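Equipment Planning Coordinator (Retail Automation)
Vukholm, Ivier office
Fixed term, 14 months, with a good chance of going on longer
Applications close 29 May 2020

We're looking for somebody organised, friendly and fairly stubborn about paperwork to help us plan and buy the equipment for our next stage of work with humanoid robots at the shop counter. If you've ever run the purchasing side of a lab, a workshop, a commercial kitchen or a school science department, please keep reading, even if you've never been in the same room as a robot. Most of us hadn't either when we started, and you'd be surprised how much of the job comes down to knowing what a thing will cost once you've added the freight, the spare parts and the person who has to come and set it up.

A bit about us first. Vukholm is a small team in Ivier, working on the everyday handling jobs that happen at a counter: bagging, weighing, passing things across, putting things back in the crate they came from. Our project is called Closatard (a name somebody came up with at lunch, and it has stuck), and it is paid for until the middle of next year. Gwenllian Meredith leads the technical side and Cristóbal Aravena looks after the money, and you would sit between the two of them, which we promise is a nicer place to sit than it sounds! 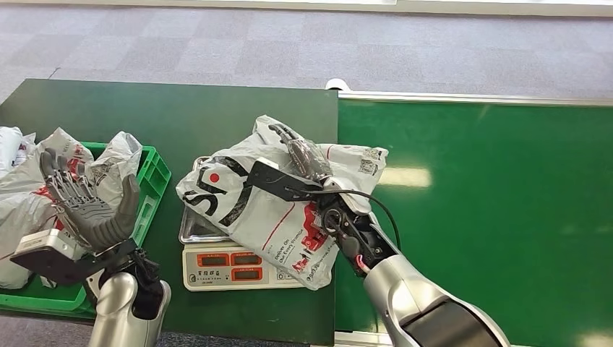 The centre of the job is our equipment plan. At the moment it lives in a spreadsheet with 65 lines on it, some of them very tidy and some of them just a part name and a question mark in Gwenllian's handwriting, scanned in. We need someone to take it over, chase the question marks, and turn it into a budget that tells us what to buy now, what to lease, and what can wait. Hands are the big one. They are the dearest thing we replace, the lead times are long, and we've been caught out before by ordering when one had already failed. Then there are the plainer items, such as cables, wrist brackets, scales, benches, crates and more shopping bags than you would think a grown-up workplace could get through.

In an ordinary week you might:

Ring suppliers for quotes and put them side by side in a way the rest of us can follow
Keep the spare parts list honest, and tell us early when something is running low
Sit in on bench sessions, so you know what is being used and how hard
Work out the full cost of a purchase over its life, including servicing, insurance and training
Look after our service agreement with Griffiths, who do our repairs and calibration
Help Cristóbal with the quarterly forecast, and with explaining it to the people who fund us

The first large task will be a choice between adding two more robots of the kind we have or keeping to our present number and spending the money on better hands and a second bench. Opinions in the office are strong and evenly spread. We'd like you to come to it fresh, gather the figures and write us a recommendation in June or soon after you start.

You'll need some experience of buying or budgeting for equipment, in any field at all. You should be comfortable with spreadsheets, and happy on the phone to a supplier who has promised a delivery and gone quiet. It would help if you've dealt with imported goods and customs paperwork, or written a tender, but we can teach you both. No engineering degree is required, and we won't be testing you on robotics at the interview.

The role is full time, though we'd gladly talk about four days, or a job share between two people who already know they get on. You can work from home for part of the week once you've settled in and have a feel for the equipment. Salary depends on experience, and Cristóbal will tell you the range straight away if you ask him. There's a training allowance, decent coffee, and a bike shed with a door that locks.

To apply, send us your résumé and a letter of no more than two pages, telling us about a piece of equipment you bought or helped to buy, how you settled on it, and whether you'd make the same choice again. We enjoy reading the ones that went wrong just as much as the successes. If you'd like a chat beforehand, please ring the Ivier office and ask for Gwenllian, who is generally easiest to catch in the early afternoon. We answer every application, and if you need any adjustments for the interview, just mention them in your letter.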